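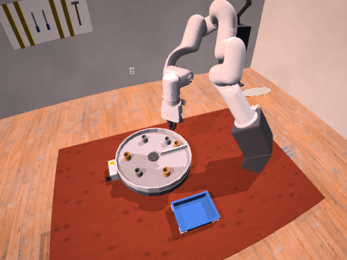
Why compare grippers in simulation before bolting anything to a real arm? A bad idea costs you a coffee break there, and on the bench it costs you a finger pad, or a wrist joint, or a whole afternoon of recalibrating.

Okay, hello everyone! Introduce myself, thank Olga Barreto for the slot. Mention that Sofia Serrano built most of the room you're looking at, rug included, and she's happy to talk shading at the break.

The task. Tray, six cups, blue bin. Pick a cup off the tray, carry it to the bin, let go, go back for the next. Sounds dull and I love it, because small open cups on a round tray with a raised rim will find every weakness a gripper has. (Point at the rim. Point at the divider bar too, people always miss the divider bar.)

What we swapped. Same arm, same start pose, same controller gains. Only the fingers change. Two slim dark fingers first, then the wider pair Benedita Godinho drew up, which we call Furley. Each pair got 44 attempts.

Results, go slow here. Slim fingers dropped 5 cups. Furley dropped 11! I was sure it would be the other way around, and I had told Benedita so in writing. Wide fingers hold beautifully once they're on, but they bump the neighboring cup on the way down, and then the grasp starts crooked. Pause for questions, there will be one about friction. Answer: same friction value for both, and yes, we should sweep it.

Controller part. We first ran everything on plain position control. Then Sérgio Moreira hooked up Wando, which softens the last bit of the descent, and Furley's drops near the rim nearly vanished. This is my favorite result in the whole talk, so don't rush it. If time is short, skip the torque plot and keep this.

Camera. Overhead view against a wrist view. Overhead sees all the cups but loses the one under the gripper. Wrist view is great up close and hopeless from far off. We ended up with 21 trials using both and I want many more before I claim anything.

Still open: cups on their sides, a fuller bin, and whether any of this carries over to the real arm in the Magalhães lab. Nazanin Jafarzadeh has fingers printing for that now.

Last slide is contacts. Leave it up during questions, and remember to unplug the clicker.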